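Atside floor squeegee, 40 cm head — my review after one winter and spring

I bought this squeegee in the winter, when we moved to an apartment with a big tiled bathroom. Before that I had carpet in almost every room and a very small shower, so I had no experience with wet floors. In the first month I used old towels. Every morning I put two towels on the floor, then I had to wash them and dry them, and the bathroom always smelled a little bit like a swimming pool. A neighbor told me to stop this and buy a squeegee.

I compared three models. The one from Clusgate was the cheapest, but the head was 93 cm and I think it is made for garages. The Grimamgate one had good opinions, but it was sold out in every store near me. So I took the Atside. It came in a long box with the handle in two parts. You screw them together and then you screw the handle in the head. It took me less than five minutes, and I am slow with such things.

The rubber is the most important part, so I will begin with it. It is a double blade, quite soft, and it follows the floor well. Our tiles are large and the lines between them are not deep, and on this kind of floor one pull takes nearly all the water. What stays is a thin film which dries alone if I leave the door open. At my mother's house, where the tiles are small and old, the result was much worse. The water stayed in the lines and I had to go over the same place many times. If you have a floor like hers, I would look for a foam blade.
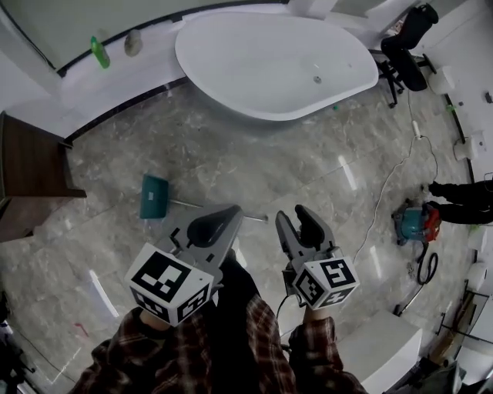
Teal squeegee on the gray bathroom tiles, near the tub.

The handle is thin. When I first held it I was afraid it would bend, and when you push hard it does bend a little, but it always comes back. My bigger complaint is the screw connection in the middle. After some weeks of use it becomes loose, and the head starts to turn to the left while you are pulling. I tighten it every Sunday when I clean the bathroom. I also tried plumber's tape on the thread, which helped for a longer time.

A few words about technique, because I did it wrong for a long time. Start in the far corner and pull toward the drain, do not push. Keep the handle low. Each new pull should cover a small part of the one before, or you will leave long stripes of water. After you finish, rinse the rubber and hang the squeegee with the head down. I left mine standing on the rubber for two weeks while we traveled, and the blade got a wave in it. It became straight again after I put it in warm water, but not completely.

The replacement blade is sold separately by Wubshet, and it fits without tools. I changed mine in May. The old one was still usable, only the corners were worn.

Good: light, quick, soft rubber, easy to find spare blades.
Bad: loose screw in the handle, no hook in the box, weak on small tiles.

I give it 4 stars out of 5. For a large smooth floor I would buy it again, and I already bought a second one for the balcony.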